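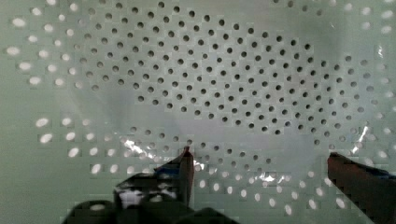 One member asked, before the agenda was even read, if the association can please decide this year about the old pear trees, and not move the point again to the next meeting. The chair answered that it is point 2 and there will be enough time for it.

Istavholm Garden Association
Minutes of the members' meeting, August 11, 2026, in the reading room at Jollimell

12 shares 3 comments

1. Opening and minutes of the last meeting
The chair opened the meeting and the agenda was accepted. The minutes from April were approved with one correction: under "Water", the tap by the lower gate was reported as repaired, but it was the tap by the upper gate. The lower one is still dripping.

2. Pear trees on the Bellis side
The trees stand on common ground between the Bellis plots and the road. Two offers for pruning were asked for and one has come, from Vesell, for 3,630 in total. The price includes taking away the branches. It does not include the stump which is left from the storm.

The discussion was long. Several plot holders find that the trees give too much shade on their beans and would prefer to remove them. Others reminded the meeting that the pears are used by many families, also by those who do not come to meetings. It was said that a hard pruning in one winter can give a lot of water shoots and little fruit, and that it is better to divide the work over two winters. The question if Vesell can do this for the same price could not be answered at the meeting.

Decision: The trees stay. The board asks Vesell for a price for pruning in two steps. If it is not more than the present offer, the board can accept it without a new meeting. Two members voted against and wish this to be written.

3. Water fee
The fee per plot is today 396 for the season. The board proposed to leave it unchanged. One member thought that plots with a greenhouse should pay more. The board replied that we have no meters and that such a rule would be difficult to control.

Decision: The fee is unchanged. Meters will be looked at again when the pipe is replaced.

4. Compost
The shared bins at the Jollimell end are full and there is again plastic in them, mostly plant labels and string. It was agreed to put a new sign with bigger letters. Rhubarb leaves are allowed in the compost, as some have been in doubt. Potato plants with blight are not allowed and must be taken home.

5. Seed exchange
The exchange in April was well visited, but there were too many squash seeds and almost no onions or leeks. Members who let leeks go to seed this year are kindly asked to save some. Envelopes must be marked with sort and year. The money from the coffee sale was roughly 3,000 and goes to the tool shed.

6. Tool shed
The big wheelbarrow has a flat tire. The long ladder is missing and whoever has borrowed it is asked to bring it back, no questions will be asked. The lock is changed and the new key can be collected from the board against a signature.

7. Other matters
A wish for a bench near the lower gate was noted. A complaint about hoses which run during the night was also noted, and the rule is repeated: no watering without being present.

The next meeting will be announced on the board at the gate. Corrections to these minutes should be given in writing to the secretary.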